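양념장 유통기한을 정리하다가 염도와 수분활성도 쪽으로 이야기가 길어져서 글을 따로 뺀다. 집에서 만든 절임액과 소스를 실온에 둘지 냉장에 둘지 정하는 기준에 관한 메모다. 지난 글에서 다룬 병 소독은 반복하지 않는다.
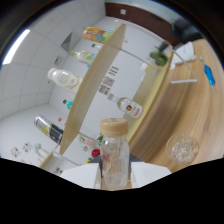
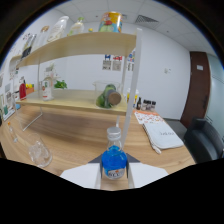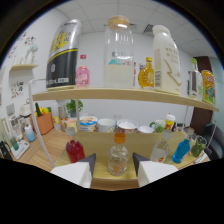

소금만 충분히 넣으면 절임액을 실온에 둬도 되는가?

소금 농도 하나로는 결정할 수 없다. 수분활성도(aw)와 pH를 같이 봐야 하고, 둘 중 어느 쪽도 확인하지 못했다면 냉장이 기본값이다.

## 농도 계산

절임액 농도는 물 대비가 아니라 전체 질량 대비로 적는다. 물 200 g에 소금 6 g을 녹이면 2.9%이고, 3%가 아니다. 이 차이는 작지만 농도가 올라가면 벌어진다. 물 200 g에 소금 17 g이면 물 대비 8.5%, 전체 대비 7.8%다. 레시피마다 기준이 달라서 옮겨 적을 때 한쪽으로 통일해야 한다. 나는 전체 대비로 쓴다.

채소가 들어가면 계산이 한 번 더 필요하다. 오이나 무는 질량의 대부분이 물이고, 평형에 도달하면 소금이 채소 쪽으로 이동해 액의 농도가 떨어진다. 그래서 채소와 물을 합친 질량을 기준으로 소금을 계산하고, 처음 며칠은 액이 목표보다 짠 상태로 둔다.

## 수분활성도

순수한 물의 aw는 1.0이다. 포화 소금물이 0.75 부근이고, 7.8% 소금물은 0.95 정도다. 황색포도상구균은 산소가 있으면 0.86 근처까지도 자란다. 집에서 먹을 만한 염도로는 이 선까지 내려가지 않는다. 간장처럼 짠 액체도 곰팡이와 산막효모는 따로 생각해야 한다.

설탕은 같은 질량을 넣었을 때 소금보다 aw를 훨씬 덜 낮춘다. 분자량이 크고 이온으로 나뉘지 않기 때문이다. 단맛 나는 소스를 저염으로 만들면 보존성은 거의 냉장 온도에 의존한다.

## pH

보툴리누스균 기준선은 pH 4.6이다. 식초를 쓰는 절임은 보통 이보다 낮지만, 마늘이나 고추를 많이 넣으면 내부까지 산이 들어가는 데 시간이 걸린다. 액만 찍어서 4.0이 나와도 건더기 중심은 다를 수 있으므로 건더기를 갈아서 다시 잰다.

측정기는 Nireck의 보급형 펜 타입을 쓴다. 교정은 pH 4와 7 완충액 두 점으로 하고, 전극은 보관액에 담가 둔다. 증류수에 담가 두던 시절에는 반응이 느려져서 전극을 한 번 교체했다. 기름이 섞인 소스는 전극 막에 피막이 생기므로 층을 분리한 뒤 수층만 잰다.

## 마늘 기름

예외로 따로 적는다. 기름에는 산이 녹아들지 않고 산소도 차단된다. 생마늘을 담근 기름은 실온에 두지 않는다. 내 경우는 냉장에서 5일까지만 두고 남으면 버린다. 병에 제조일을 쓰지 않은 것도 같은 날 버린다.

Lenka Tichý가 지난 글에 남긴 질문(발효 중인 액의 pH를 매일 재야 하는지)은 11월에 기록한 배추 절임 데이터를 정리해서 다음 글에 붙인다. 측정 간격이 고르지 않아 초반 구간은 표에서 뺄 예정이다.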